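The small table that does the work of a big kitchen

By Nives Rinaldi

Hedvig Westerberg cooked for 20 years in a kitchen with no island, no pantry and a single drawer that stuck in humid weather. When she and Vidar Fagerlund moved into the flat in Tveit Street, she left the benches as they were and brought in a low square table.

It gets used for washing up gear, for vegetables waiting to be peeled, and for whatever comes home from the market on a Saturday's budget. In summer that means corn. In winter it's mostly turnips, which Fagerlund grows in tubs and Westerberg doesn't much like.

"I used to put everything away before I started," she says. "Then I'd spend half the night getting it out again."

Her method now is to put the lot on the table first, decide what's for tea, and only then go looking for a knife. Bowls come from op shops and are chosen by size. She won't pay more than $4 for one, and she has sent back a wedding present that was too wide for the cupboard.

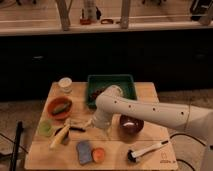

Colour matters to Westerberg more than matching does. She grew up with a full set of white crockery and found it dull to look at and miserable to replace. A terracotta-orange bowl and a dark maroon one get on well enough on light wood, and the green plastic tray at the back would look out of place in a dinner set. The blue-grey sponge sits in among the food, with the brush near the corner. She likes her cleaning things where she can reach them, and says the cupboard under the sink is where sponges go to be forgotten.

Edvin Boström, who teaches an evening class in home organisation, takes a stricter line. He tells his students to keep scrubbing gear and produce on separate surfaces, and to wipe down between jobs. His own kitchen bench is 60 centimetres deep, and he keeps the back 40 clear.

Westerberg went to his class in September and came away with one change. Corn is now husked over newspaper on the back step. The silk used to get into everything, including the toaster.

She has no plans for a bigger table. Fagerlund would like one with a drawer, and has measured the gap beside the shelf twice. The matter rests there until the floor is done, and the carpet quote hasn't come back yet.

Last updated: 14 November 2024

We use cookies to remember your reading preferences. Accept | Manage settings

Contact us | © Birnska Magazine | Back to top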